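Cumville Community Garden, March meeting minutes

I took the minutes again, so blame me for spelling! We got going at 7 p.m. with 17 of us there, and last month's minutes passed without a fuss.

1. Money
We have $2,155 in the bank, and I'd love to spend nearly half on the new water line (the old one leaks by the gate). 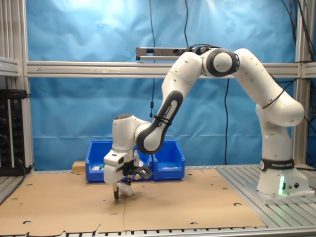 Ketsara Wattanapong wanted the fence fixed first, as the deer ate every bean she planted last year. We voted, and water won.

2. Plots
All 26 plots are taken, and the waiting list is open again.

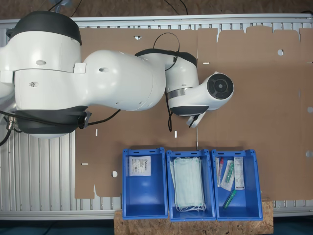

Robot arm over a sheet of cardboard

Please weed your paths before the compost gets here.
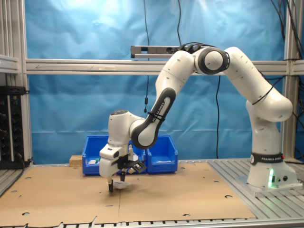 3. Seed swap
Pornthip Phetsri is bringing Thai basil and long beans, yay! Bring your own envelopes and write the variety on them.

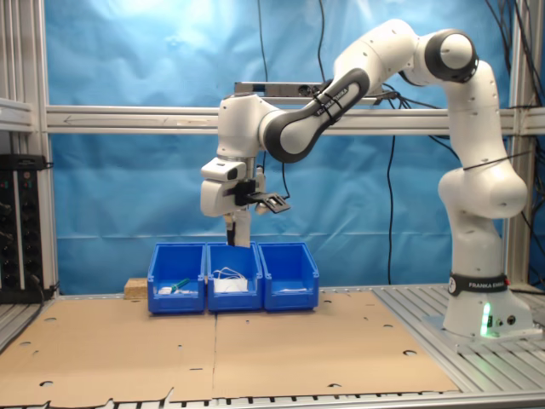 The arm and three blue bins

We quit at 8:20. Next time I'm bringing the lemon bars.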